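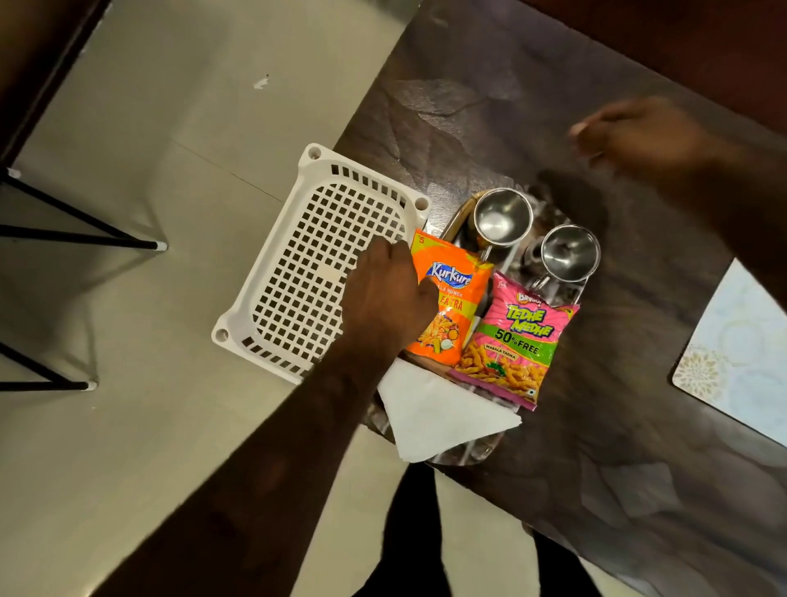 Visit reports

A day with the software people at Wirkent

Wirkent holds its open day in June, on two floors of a former printing works. I went because we have been thinking of trying their planning software on our own bench, and I wanted to see the parts that don't make it into the brochure. The programme ran from half past nine until four. Visitors were split into small groups and walked between four rooms, with time for questions in each. What follows is from my notes, in the order we went round.

Perception room

The first room deals with the question of what is on the table. Wirkent's work is on household handling: laying things out, clearing them away, putting them on trays and in baskets. Most of their material is filmed from head height, looking down at somebody's hands, and we spent the first twenty minutes watching stills and short runs of it on a large monitor.

The example they stayed on longest was a tabletop with a white plastic basket, a steel serving tray, two steel cups and two snack packets, one orange Kurkure and one pink Bingo! Tedhe Medhe. A left hand was resting on the basket with its fingers close to the orange packet. The right hand was out over the table and blurred.

The engineer running the session put the output of their perception package, called Jindon, next to it. Jindon does two things. It draws an outline round each object it thinks is there, and it gives every outline a list of relations, such as "on", "inside", "touching" and "partly covered by". The second part is the one they have been working on this year. She said most customers arrive asking for better outlines, when the faults they report are mostly in the relations.

The basket was a good case. Its flat surface is a grid of small square openings, and an outline model trained on ordinary containers tends to treat each opening as background, so the object comes out full of holes. The older version of Jindon did exactly that on the test they ran for us. The newer one fills the outline first and then asks separately what can be seen through it. One corner of the basket also stuck out past the table edge, over the floor. For a planner that matters a good deal, as a push in the wrong direction could tip the basket off. Jindon now marks any object with part of its outline beyond its support, and the planner treats the flag as a limit on which way it may push.

The steel was the other hard thing. The tray is reflective and the cups have bright highlights inside, with darker rings round the bases. We were shown a depth map made by one of their own cameras from a similar tray in the lab, and large parts of it were simply missing. Their answer is to fit a plane to the parts of the tray that do return a reading, usually the rim, and to carry it across the gaps. It is an old trick and they said so. Cups are fitted with a plain cylinder and the handle is found from the colour picture alone. I asked how often the handle is found on the wrong side. The reply was that it happens mostly when the reflection of one cup falls near another, and that they have no proper fix.

Reading the packets drew some interest from a couple of visitors in retail. The text reader had no trouble with "50% FREE" on the green banner, and it picked up the small ₹5 mark. On the orange packet, where the hand covered part of the wording, it returned "LA MUNCH" and left the rest blank. There is a setting that lets it guess the remainder from a product list. It is off by default, and I would leave it off.

Hands and motion

The second room follows on from the first. It holds the tools that turn film of hands into something a controller can use. The tool here is Sisay, which fits a hand skeleton to every picture in a run and then smooths the result over time.

They used the same material again, which made it easier to follow. The left hand is sharp and pressed down, with the fingers curled, so the fit is steady. The right hand is blurred with its fingers spread, and a fit on that picture alone gives fingertips that wander. Sisay gives each joint a confidence figure and lets the smoother lean on neighbouring pictures when the figure is low. We saw the fingertip track with and without this. Without it, the track had a spike wherever the hand moved quickly. With it, the spikes were mostly gone, though the track also cut corners a little on sharp turns. The engineer pointed this out before any of us did.

They have a bench test for it, 349 short runs chosen because something in each one goes wrong: blur, a hand half out of view, one hand over the other, sleeves that are almost the colour of the background. Every change to Sisay is run against all of them before it is merged. The results page is plain, a table with a row for each run and a column for each version. Red cells can be clicked to open the run at the picture where the fit broke. I liked this page more than anything else I saw in the morning. Our own equivalent is a folder of text files.

A question came up about contact. It is hard to tell from a picture whether a fingertip is touching something or is just above it. Sisay does not try to decide. It passes on a likelihood, and the planner has to cope with it. One visitor thought this was pushing the problem downstream. The answer was that the planner at least knows what the hand is supposed to be doing, and the hand tracker does not.

Lunch

Lunch was sandwiches and a very good lentil soup in the corridor outside the server room, which was noisy. The corridor walls have old plots pinned up, some of them of failures, with dates and initials. There was a long one of a joint oscillating for the best part of a minute.

Planning room

The third room was the one I had come for. Pirkus is the planner. It takes the objects and relations from Jindon, a goal written in a short text form, and a description of the arm, and it produces an ordered set of moves with a motion for each.

The demonstration was a tray job. The goal was for both cups and both packets to end up in a basket with the tray left clear. The lab had laid out its own cups, packets and basket for this, on a plain white bench with a single arm. Pirkus drew its plan as a tree on the screen, and the branches it had thrown out were shown in grey with a short reason beside each. The reasons were readable: "packet overlaps tray rim", "handle not reachable from this side", "basket would be pushed past edge". For each rejected branch you could ask which relation had caused it, and Pirkus would highlight that relation in the camera view.

The plan took a little under two seconds to appear. The arm then worked through it at a modest speed. It moved the first packet cleanly. On the second it closed on the crimped end, the packet slid, and the arm stopped. Pirkus took a fresh look, changed the position of the packet in its model and made a new plan from there. The second attempt went through. The cups were picked by the rim and not by the handle, which I asked about. The planner has a cost for each type of grasp, and a thin curved handle costs more with the gripper they had fitted.

The cap on the search is 2000 branches. Past that, Pirkus hands back the best plan it has or reports that it has none. They showed us a case where the cap was reached: a napkin folded under a packet, with the packet itself partly on the tray. Cloth and paper are held in the model as flat shapes, and the planner could not work out whether lifting the packet would bring the napkin with it. It tried many orders of the same few moves and gave up. A person would just pick up the packet and see. They are working on a "try and look" move that would let it do the same, but it was not in the version we saw.

Control and logging

The last room is small and was hot by the afternoon. It covers what runs on the arm itself, and the logs. The controller takes a motion from Pirkus and follows it with a force limit on each axis. If a limit is crossed, it holds position and sends back the last few readings along with a reason code. We were shown how the limits are set, in a plain text file with one line per axis and a comment field. Changes to the file are stored with the log, so you can see later what limits applied to a given run.

Logs from all four parts share one clock. This sounds minor, but I have spent weeks of my life lining up camera times against arm times by hand. The viewer shows the picture, the outlines, the hand fit if there is one, the plan step and the forces on one timeline. You can drag along it and everything moves together. We opened the slipped packet from the planning room and could see the force fall off three or four pictures before the camera showed any movement. The plan step carried on for a short time after that, and several people asked why. At present the controller only reports forces that are too high. A fall in force is logged but does not stop anything. They noted it down.

The archive held 2425 logged runs on the day. Visitors can get read-only access to 40 of them on request, with the limits files included. I have asked for ours and will put the viewer on the shared machine when the login comes through.

Practical notes

The entrance is at the back, by the loading bay, and the sign is easy to miss. Parking is tight after nine. The rooms are all reached by stairs, with a goods lift that can be used if you ask at the desk beforehand.

Bring a laptop if you want to try Pirkus yourself. There was a spare bench with a simulated arm, and three of us stayed on after four to write goals for it. The text form is easy to pick up. My first goal put a cup in the basket and the basket on the tray, and Pirkus refused it with "basket larger than tray".

The trial version covers Jindon and Pirkus. Sisay is licensed separately, and the controller comes with the arm.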